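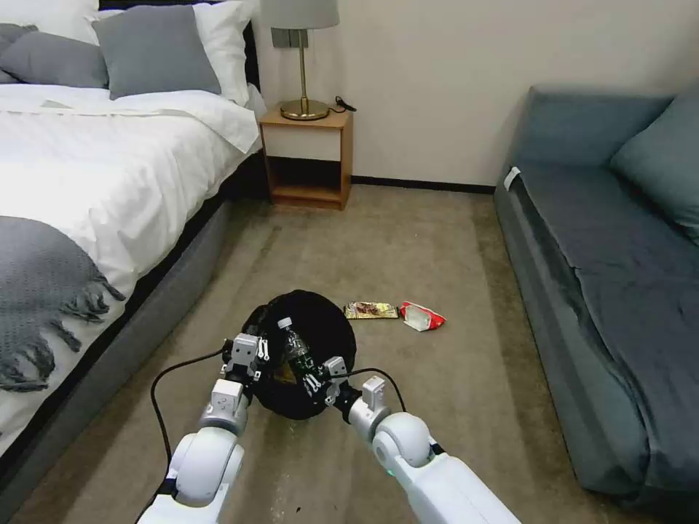 卧室地毯上的黑色圆形包，包里放着一只白盖透明水瓶

关于Nasgate

Nasgate是一家做家居收纳和上门整理的公司，由Farzana Khondokar和Mirela Guimarães共同创办。公司开始时只有一间工作室，接的多是朋友介绍来的小户型，后来陆续有了自己的培训课和仓库。现在全职员工30人，其中大部分是整理师，其余的人负责排期、仓储和客户服务。

我们做什么

上门整理是主要业务，范围包括卧室、衣帽间、厨房、儿童房和书房。整理师先和客户通一次电话，了解家里住几口人、哪些东西每天要用、哪些东西一年只拿出来一两次，再约时间上门。一间普通卧室通常半天能做完，整套住宅一般分两到三次。去年我们一共完成了1,258个上门订单，搬家前后的整理占了不小的比例。

搬家整理由Tanetti小组负责。打包前先做一轮筛选，箱子按房间编号，到了新家按编号归位。搬运由客户自己找搬家公司，我们不参与，也不收介绍费。

寄存服务叫Magsi，适合换季衣物、被褥和暂时用不上的小件。仓库面积约300平方米，有除湿设备，每年八月盘点一次，盘点期间照常收件，取件需要提前两天预约。易燃品、食品、活体植物和贵重首饰不接收。

培训课

Brivau是我们的培训项目，面向想入行的人，也有不少学员只是想把自己家收拾好。课程一共75个课时，包括衣物折叠与悬挂、空间测量、常见柜体结构、客户沟通和报价方法。后半段要跟随整理师到客户家实习，实习须征得客户同意。每班人数不多，报名后按先后顺序安排。课程由Mirela负责，她入行前做过多年酒店客房管理，课上用的检查表就是从那时候的表格改来的。

几条规矩

东西留还是不留，由客户决定。整理师可以提问，可以建议，不能替客户扔东西。清理出来的旧物在客户签字之后才会带走。

收纳用品尽量用家里已有的。需要添置时，我们列出尺寸和数量，客户可以自己买，也可以由我们代购，代购按原价结算，小票随货交给客户。

未经书面同意，不在客户家里拍照，也不对外使用客户的住址和姓名。

价格

上门整理按小时计费，报价单里写明人数和预计时长。超时不满半小时的不另收费。偏远地区会收交通费，下单前告知。取消订单请在上门前一天的下午五点以前通知，定金全额退回，之后取消扣除一半。

联系我们

电话咨询时间为上午九点到下午六点。也可以在网站的预约页面留言，写明所在城区、房间数量和希望的日期，客服会在一个工作日内回复。应聘整理师请把简历发到招聘邮箱，没有相关经验也可以投，面试由Farzana负责，通过后先参加内部培训再上岗。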